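Section 2: Setting up a repayment plan for an overdue loan

Use this section when a borrower has missed a payment and you would like the money back without a court date. You will need a supervisor's login for steps 5 to 8. If you don't know whether you have one, you don't have one.

Before you start

Check that the loan belongs to your branch. Loans that came over from Klinhom in the merger keep their old account numbers, which start with a K and will not show up in an ordinary search. Tick "Include transferred books" first.

1. Open Stukico Ledger and choose Loans, then Overdue. The list is sorted by how late the payment is, with the gloomiest at the top.

2. Select the borrower's name. The summary panel opens with the balance, the arrears and any notes left by colleagues. Read the notes. One of them may say that the borrower rang yesterday and was promised something.

3. Press Freeze Charges. Late fees stop from the moment you press it, and not a moment earlier. Fees already added can only be removed on the Adjustments screen (section 4).

Caution: Freeze Charges does not freeze interest. Borrowers tend to assume that it does, and so did the first edition of this manual.

4. Enter the borrower's monthly income and outgoings. The system will accept any figure, including a food budget of nothing at all. Please don't accept it on the borrower's behalf.

Setting the terms

5. Choose Plan, then New. Enter the monthly amount and the number of payments. The longest plan the system allows is 27 payments. Anything longer counts as a new loan and goes to the lending desk at Dronport, who will want to see the whole file again from the beginning.

6. Set the first payment date. It must fall within 30 days of today. If the borrower is paid monthly, pick the day after payday. Payday itself looks tidy on the screen, but wages and direct debits do not always arrive in the right order. 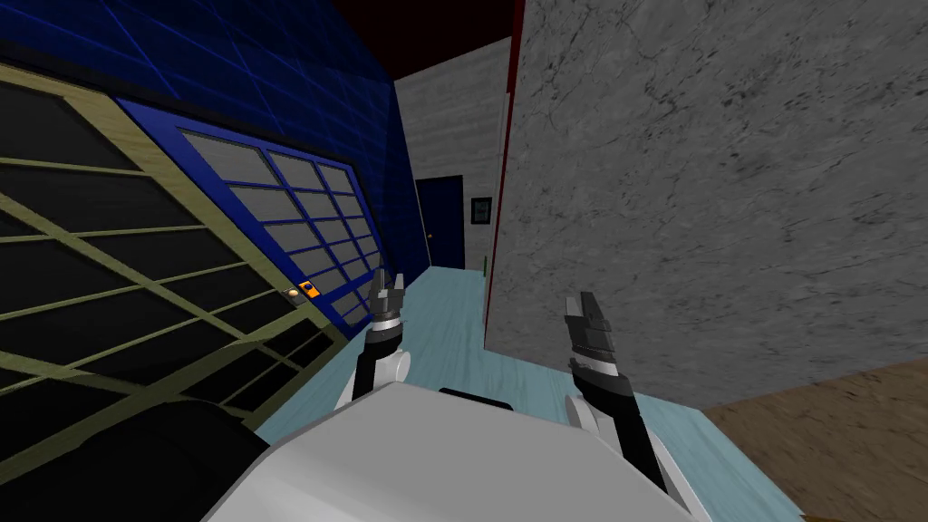 Two arms reaching forward, grippers slightly open.

7. Choose how the arrears will be treated. "Spread" divides them across the plan. "Park" leaves them to one side until the last payment, when they come due all at once. Park makes the monthly figure look splendid, and should be used only when the borrower is expecting a lump sum and can show you a letter saying so.

Note: if the arrears are under £200, the Park option is greyed out. This is deliberate. Ringing the helpdesk will not turn it black.

8. Press Approve. A second supervisor must approve the plan as well, from their own login, at their own desk. Lending a colleague your password for the purpose is a disciplinary matter, even when it is raining and they are on the other floor.

9. Print the agreement and send both copies. The borrower keeps one and signs the other. Until the signed copy has been scanned in, the plan is marked Provisional and the reminder letters keep going out.

Caution: the standard reminder is rather stern. Tell the borrower to expect one, or hold it by ticking Suppress Next Letter. The tick lasts for one letter only.

If a payment is missed

The plan turns amber after one missed payment and red after two. At amber, telephone. At red, the plan ends by itself and the whole balance returns to the Overdue list, fees included. You can restore a plan from red once, using Plan, then Reinstate, provided the missed payments have been made up in full.

Plans written during December show amber a few days early over the bank holidays. Flastden, who supply the payments link, know about this. Check the bank statement before you telephone anybody.

Questions about this section go to Idris Vaughan in Loan Support, who wrote most of it and would like the page number as well as the question. Steps 7 and 8 were last changed on 30th March. Printed copies with a green cover are older than that and should go in the shredding bin.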